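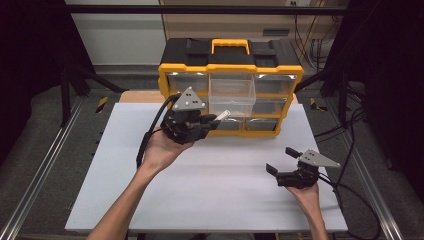

Is it worth 1,666 dollars to have a drawer opened for you, my aunt wanted to know over the phone, and would the thing come with a lid for when company was over?

I told her I didn't think it came with a lid. I told her it was a pair of hand grippers from Arnus, the Batness kit, and that you did the chore yourself while wearing out your wrists, and the kit remembered how you did it, and later on a robot was supposed to do it the same way. She was quiet for a bit. She has kept a button shop in Goldale longer than I've been alive, and all she had asked me was whether she ought to buy one.

So I had taken the trial, which ran through February, and I had been opening and closing little drawers ever since.
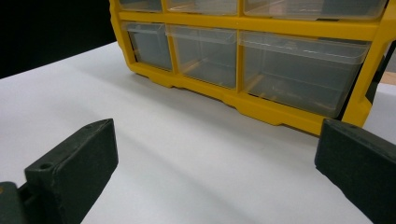 The booklet wanted 300 good tries before it would promise anything, and by four in the afternoon I would start to hear my aunt in my own hands, the way she'd tug a drawer a little to the left before she pulled, as if asking its permission. I had never noticed that I did it too. I wondered whether the robot would pick it up, and whether some machine in a warehouse at Opoku, where they'd ordered six of these kits, would someday stand there being polite to a drawer of washers because of a woman in a button shop.

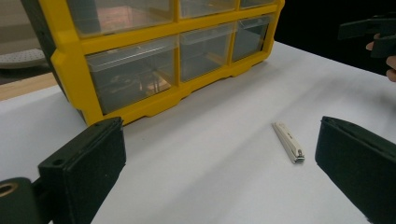 A nail clipper on the table, with the drawers closed.

"Well, does it work?" she asked when I called again.

I said the grip was good and the cables were a nuisance, and that I was giving it four stars.

"Then bring it down here," she said, "and I'll show it how to do buttons."

More stories
The Night Bus to Goldale
Instructions for a Borrowed Piano
Salt on the Steps

Home | Stories | Archive | Submit

We use cookies to remember your reading settings. Accept | Manage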